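The Second Drawer Down

Every kitchen has one that won't open properly. We spent a month trying to find out what's in there.

In my house it is the second drawer down, to the left of the cooker, and it opens four inches. After that something inside rears up and catches on the frame, and you have to slide a flat hand in and press, like a vet. For years I believed the culprit was the potato masher. When I finally took the whole drawer off its runners and turned it upside down on the kitchen floor, it was a fish slice. The masher had been innocent throughout, and I had said some terrible things to it.

The top drawer is never like this. The top drawer has knives, forks and spoons in a tray with a slot for each, and any guest can find a teaspoon in it unaided. The third drawer is tea towels, and the fourth, if you are grand enough to have a fourth, is batteries, takeaway menus and the instructions for a fridge you no longer own. But the second drawer is where the long things go, and long things don't stack.

I emptied mine in May. It held two ladles, the fish slice, a garlic press with garlic in it, three peelers (one good), a thing for coring apples, a thing for stoning cherries, a turkey baster, a pastry brush that had gone stiff, a rolling pin with one handle, and something called a Flitar.

The Flitar needs explaining, although I'm not the one to do it. It was a wedding present. It has a crank, a hopper and a set of discs, and there was a leaflet with a drawing of a carrot and an arrow. We used it for carrots once. The carrots came out as a sort of hair, we ate the hair, and then I washed the discs, which took longer than the meal. It has been in the drawer ever since, minus one disc, and we have moved house with it twice.

I mention the Flitar to Rodel Dela Peña, who clears houses for a living and has seen more second drawers than anyone I could find who would return my calls. He nods before I've got as far as the crank.

"There is always a machine for one vegetable," he says. "Sometimes it's still in the box. The box is worse, because then the family stand there and feel guilty about it."

Dela Peña works out of a unit behind a tyre place, where the things he thinks he can sell are sorted into crates. He started with furniture, and drifted into kitchens when brown furniture stopped being worth the petrol. He won't be drawn on whose house anything came from. He will, however, talk for an entire afternoon about spoons.

Relatives will let him take the sideboard without a murmur, he tells me. The dinner service goes, the piano goes if he can be persuaded to take it (he can't), and the good glasses are wrapped and gone by lunch. Then somebody opens the kitchen drawer and the job stops. Two adult children who have been perfectly civil about the sale of a house will fall out over a spoon with a burnt edge. He once drove back across the county with a jam spoon because a daughter rang up having changed her mind. He didn't charge her for it. He did mention it to me three times.

What does he do with the ones no one claims?

"People buy them," he says. "Old ones. They like that someone else has worn it down for them."

He has a crate of these, and I spend an indecent amount of time with my arm in it. The best have gone flat on one side, where a right-handed person has scraped the bottom of the same pan every evening for half a lifetime. You can tell the left-handers. You can tell, or I've persuaded myself you can tell, the people who made a lot of custard. I buy two, which is exactly the kind of behaviour that led to the drawer.

There is a trade devoted to curing people like me. At Grondier, a kitchen shop with a very quiet carpet, I was shown a drawer fitted with pegs, dividers and a sloping rack, in which seven implements lay at seven tidy angles with air between them. It was beautiful. I asked where the other things went. The assistant asked which other things. We looked at one another for a while across a gulf of upbringing.

The system is made by Flerkis, and it works, as far as I can see, by the simple method of not letting you own much. Each piece has a bay. When the bays are full you are full. The brochure suggests beginning with an "edit", in which you lay everything on a clean surface and ask of each object when it last earned its place. I tried this at home. The clean surface was the first difficulty. After that I got on quite well until the turkey baster, which earns its place on one day a year and on that day can't be done without. There was no bay for that. I put it back in the drawer and it jammed.

My own view, formed on the kitchen floor among the ladles, is that the edit asks the wrong question. I don't keep the one-handled rolling pin for rolling. I keep it because my grandmother threw the other handle at a wasp. The wasp was on the window. The window was replaced, the wasp went about its business, and the rolling pin came to me, and I would no more put it in a charity bag than I would put my grandmother in one. I do my actual rolling with a wine bottle.

Professionals are supposed to be better about this. I'd read the same things you have, that a proper cook needs one sharp knife and a pan, and is suspicious of gadgets. So I went to Bañez, a small restaurant with 12 tables and a kitchen the width of a corridor, expecting to be shamed. The head cook showed me the knife and he showed me the pan. Then I asked about the drawer under the pass and he became vague. It was shut, and he stood in front of it.

I was allowed to see inside in the end, on the promise that I wouldn't say what was there. I'll say only that it opened four inches.

He did tell me his rules. The spoon you taste with isn't the spoon you stir with. A silicone spatula gets into corners that wood can't, and smells for ever of the first onion it met. Anything with a hinge will trap food, and anything that claims to do three jobs will do two of them badly. Tongs should be short. Home cooks buy long tongs because they are frightened of the pan, and then they can't feel what they're holding and end up chasing a sausage about like a man trying to pick up a coin in mittens. I own long tongs. I said nothing.

He also thinks most people throw their tools away too early, or else about nine years too late, with no period in between when it would be sensible. A split spoon should go. So should a spatula that has begun to shed. A peeler goes blunt so slowly that its owner simply comes to believe that carrots used to be softer, and this, he said, was the one he would go round and confiscate if the law allowed. I went home and threw out two peelers that evening. I then couldn't find the good one, and it became clear which two I had thrown out.

It costs nothing like as much to be sensible as to be tidy. The Flerkis inserts for my one drawer would have come to more than £100, and for that the drawer would have held less than it does now. A crock costs a few pounds. Stand the long things in it by the cooker, heads up, and the drawer goes back to being a drawer. My sister did this years ago and has been insufferable since. Her crock is full, of course. There's a second crock behind it, and the second one is where the fish slice lives.

I've now done a version of the same thing, with a jug. The ladles are in it, and the two worn spoons from the crate, and the tongs, which fall out. The drawer opens seven inches. I can see all the way to the back, where there is a disc with a great many small teeth, and so the Flitar is whole again for the first time since the carrots.
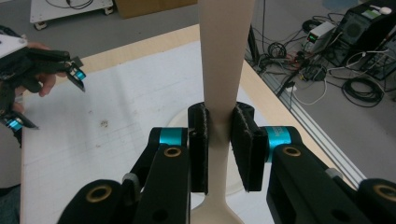

I've rung Dela Peña to ask whether he'd like it. He says he already has four, and would I be interested in another jam spoon.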